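Ticket 453: Rule for bright surfaces in the gripper camera view
Site: Trultumton
Opened by: Emília Machala
Assigned to: Daichi Arai
Status: waiting for second review

Emília Machala, 9:10
During the check of November recordings I found that our written practice says nothing about overexposed areas. Section 2 of the Kuusk handbook only asks that "the work area is well lit". One operator reads this as permission, and another operator stops and changes the lamps. I would like to have one rule for both.

Daichi Arai, 10:35
Thank you for the report. I compared the handbook with the older Tirker checklist. There the operator must look at the live view before each session and confirm that edges of the surface can be followed. I propose that we take this sentence back. Please attach two stills from the same place, so Margus can judge if the wording is enough.

Emília Machala, 11:20
Attached.

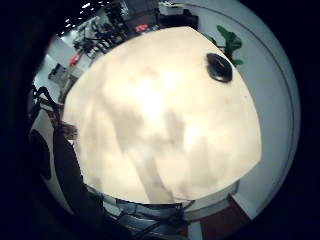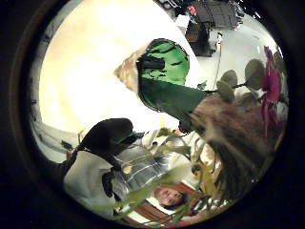

Daichi Arai, 11:48
My proposal for the text is this. If the middle of a surface is almost white but its border is clear, the recording may be kept and gets the remark "bright". If the border is lost also, the operator stops. When a face is visible, the file goes to the privacy check before any sharing, also if the face may be only printed.

Margus Venckus, 13:05
I agree with the first two parts. For the face rule, please write who makes the check. In the Eder project it was left open and 166 files were waiting for a decision.

Daichi Arai, 13:22
Changed. The check is made by Rasmus Pärn, and I will replace him when he is absent. The draft is in the shared folder, and the ticket stays open until Rasmus has read it.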